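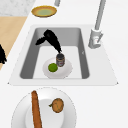
A plate in the sink, with a round green fruit on it.

Open day at the Skustholm election office
By Nathalie Grewal
September

Print this page | E-mail this page

The district election office in Skustholm opened its doors to the public for one afternoon this month, and I went along with the group from our residents' association. The office has been in the news since the spring recount, and the staff said they wanted people to see the building for themselves before the next vote.

The office is on the ground floor of the old Gagnon warehouse, behind the bus station. Doors opened at 1 p.m. Visitors signed a register, handed over their bags and were split into groups of 13. Each group had a guide from the permanent staff. Ours was the deputy returning officer, who has worked there through four elections and knew where everything was kept.

We started in the registration room. Changes of address come in by mail or at the front counter and are typed in by one clerk and checked by a second. The guide said the backlog after the boundary change had reached 692 forms at its worst and had been cleared by the end of August. A man in our group asked why his late mother was still on the list. The guide took his details and explained that deaths are passed on by the civil registry every month, and that the registry had fallen behind last year. He did not seem satisfied but he left his phone number.

Next was the storage hall. Ballot boxes are stacked on metal shelving by ward, and every box has a number that must match the number on its seal. We were allowed to handle the seals. They are thin plastic strips that have to be cut to open the box, and the cut pieces are kept in an envelope with the results sheet. The hall has 2 locks on the door, and the keys are held by different people. One is a district employee and the other is named by the opposition parties in turn, under the deal signed after the recount. 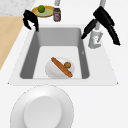 Food and containers in and around the sink.

The counting room was the part most people had come for. It was laid out as it would be on election night, with long tables, chairs for party agents along one side and a rope between them. Agents may look but may not touch the papers. In the spring the rope was set so far back that several agents complained they could not read the marks, and it has now been moved closer. I stood behind it and could read a sample ballot on the table without trouble.

Staff ran a short mock count with ballots for three made-up candidates. Bundles were counted, swapped with the next table and counted again. One bundle came out a paper short and had to be done a third time. The guide said that happens on the night as well, and that the delay it causes is one reason the results from the larger wards come in after midnight.

A room at the end of the hallway holds the tabulation desk. The software is called Flamura and was brought in two elections ago. It adds up the ward sheets and prints a total, which is signed by hand. The paper sheets remain the legal record. We were shown the screen but not the server, and questions about who has access were answered in general terms – the guide said there were six accounts and that a list had been given to the parties. I asked whether the public could see that list. She said she would have to check.

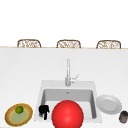
The last half hour was set aside for questions. The returning officer, Mr. Tostivent, took them standing up, without notes. Most were about the makeup of the supervisory board, where two seats are still empty. He said the appointments were a matter for the district assembly and that his office could run an election with the board as it is, though he would prefer a full one. A woman near the front asked if the parties had agreed on any names. He said he had heard of talks but had not been told of a result.

There were also questions about polling places. The school on the hill road will be used again, with a ramp at the side door. The site by the market will not be used because the lease has ended, and voters there will be sent to the library – notices are due to go out by mail.

We were out by 4 p.m. The office plans to hold the same tour once more before the vote. Places have to be booked at the front counter, and visitors should bring a photo ID.

Contact the editor | Copyright Skustholm Residents' Association | Back to top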